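Print this story | E-mail this story

We use cookies to remember your reading settings. OK

OPEN DAY AT BEDLOW

My aunt drove us, my cousin and me, because the train only goes as far as Salcedo and after that you're on your own. We were at the gate by ten. There was already a line, with strollers in it, and a man selling lemonade out of the back of his car, and I remember thinking that if the whole day was only this, the line and the lemonade and the smell of cut grass, it would still beat anything else that had happened in August.

The woman at the desk gave us stickers with numbers on them. Mine was 2866. My cousin wanted it for his bike lock and I wouldn't trade.

"Start with the big arms," she said. "Everybody does. Then go upstairs, that's the good part."

So we started with the big arms. They were orange and behind glass, three of them, passing a car door from one to the next as if it were a dinner plate, and each time the last one set it down the little kids screamed and it all went back to the beginning. My aunt loved it. She has worked on loading docks her whole life and she kept saying "Look at the wrist on that!" to people she'd never met. We had to pull her away by the sleeve.

Upstairs was quieter. The rooms had been divided up with screens, and behind every screen was a table, and at every table somebody from Drandus was teaching a robot to do some ordinary thing. Folding a washcloth. Putting the lid on a pot (it missed, and missed again, and then it got it and the whole corridor clapped). I had expected to be impressed by the fast ones. I was not ready for how much I would like the slow ones.

Ours was the packing table. I call it ours because we stayed there until they closed for lunch, and by the end my cousin was correcting the visitors who called it a hand.

"Gripper," he said. "Two fingers."

The young man running it didn't mind us at all. He told us the job was to get everything on the table into the backpack, and that it was a harder job than the car door, and my aunt laughed out loud.

"It is, though!" he said. "A car door is the same shape every morning. Look at a bag of chips. It's a new shape each time you touch it. And a backpack is worse, a backpack just lies there and sulks."

She came around to the side and bent down to look along the cloth, the way she checks a shelf for level. The black fingers had come in over the booklet on the left and I don't think any of us breathed.

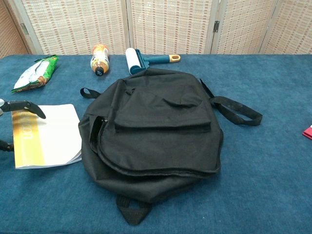

THE LINT ROLLER

It took the booklet on the second try. I won't pretend I can explain what that was like. You have picked up ten thousand booklets in your life and never once been glad about it, and then you watch a thing work out where the edge is, and press, and slip, and press a little lower, and up it comes, and there you are in a hallway with your fists in the air.

The bottle went fine. The snack bag went in crackling. Then came the lint roller, and the lint roller was trouble.

"Which end would you go for?" the young man asked me.

I said the handle, obviously.

"Tell me why."

I opened my mouth and found I had no idea. I had to pretend to hold one. I stood there closing my fingers on the air, and my cousin did it too, and then my aunt put her purse down and did it, the three of us grabbing nothing in a row.

"Because the other end's sticky," my aunt said at last. "It'd come along with you when you let go."

He pointed at her with his pencil. "Six months," he said. "It took us six months to think of that, and we wrote it on the wall."

He showed us the wall, too. It was in big marker, over the sink in the back: ALLOW FOR STICKY. Under it were other ones. ALLOW FOR UPSIDE DOWN. ALLOW FOR SOMEBODY MOVED IT. My aunt read every line with her lips moving, and then asked if she could add one, and he gave her the marker.

She took a long time over it. I thought she'd write something about wrists.

ALLOW FOR TIRED, she wrote.

"It doesn't get tired," my cousin said.

"Whoever's handing it the bag does," said my aunt, and she put the cap back on the marker and went to see about lunch.

We ate on the grass. I had the sticker on my shirt all the way home, and for a week after that I couldn't pick up a fork without watching myself do it.

Back to top | Contact the editors | Copyright remains with the author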